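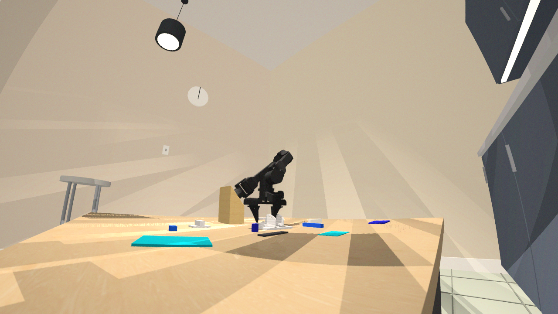 1/ Things I've learned from a year of trying to grow tomatoes on a north-facing balcony in Zamcombe

Yes it's the sunny side, I'm in the southern hemisphere, please stop emailing my sister about it. I started with six plants and a lot of confidence. Thread for anyone eyeing off seedlings this Sunday.

2/ Pot size. I went small the first time because small pots were on special and I am weak. By January they needed watering before work AND after work, and they still sulked. Go for the big ugly tubs. Mine hold 49 litres and I can barely shift them, but the plants are so much happier!!

3/ Colour of the tub matters too. Black ones cook the roots on a hot arvo. I wrapped mine in an old bedsheet (floral, my neighbours love it, I assume) and they stopped drooping at 3pm.

4/ Svenja Oberholzer from two floors up swears by pinching out every side shoot. I did half my plants her way and let the other half go feral. Feral ones gave me more fruit, hers were neater and easier to pick. Cherry types, go feral. Big ones, pinch.

5/ Blossom end rot: I lost a whole truss to it and panic-bought a calcium spray for $29. Would not bother again. What sorted it was watering on a schedule instead of whenever I remembered.

6/ Wind!! I'm on the fourth floor and one southerly snapped two plants clean off at the stake. Tie them in more places than you think, with something soft. Old stockings are perfect. I stuck one of the snapped tops in a glass of water and it grew roots in a week, so now I have a spare.

7/ Someone asked about the Undley Reds. Lovely flavour, thick skins, very slow. I was still picking green ones in May and they became relish. Two jars left and I'm rationing.

8/ Next season: four plants, no more. One of them will be a yellow one if Hanna saves me seed like she promised (Hanna, this is your reminder).

9/ Also does anyone want a half-used bottle of calcium spray, pick up only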